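Sturinico grooming box: three months on a busy yard

Reviewed by Hanan Bataineh, Jul 2, 2021

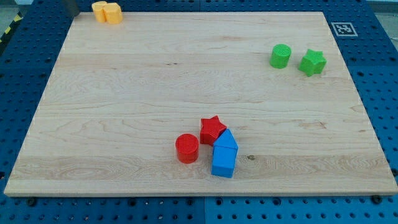
Pale maple board on a blue pegboard table.

We keep dressage horses and a few young ones in training, so a grooming box gets opened all day long. I bought the large Sturinico in April to replace a plastic tote with a cracked handle.

The box has 3 compartments and a lift-out tray. The deep section takes two body brushes, a curry comb and a bottle of coat spray standing up. Plaiting bands and thread go in the tray. Hoof picks tend to slide underneath it, and I have now tied mine to the handle.

The lid is rated for 73 kg. I stand on it to plait a 17-hand gelding and it doesn't flex. The rubber feet grip well on concrete, less well on wet matting.

My complaints are the latches, which are stiff with gloves on, and the weight. Full, it is too much for our younger grooms to carry from the lorry to the stables at a show. Anju Goel, who rides two of ours, prefers the smaller Zorar bag for that and leaves the box at home.

It cost £50, with another £20 for the shoulder strap. I would buy the box again but leave the strap, as the buckle slips under load.

Four stars out of five.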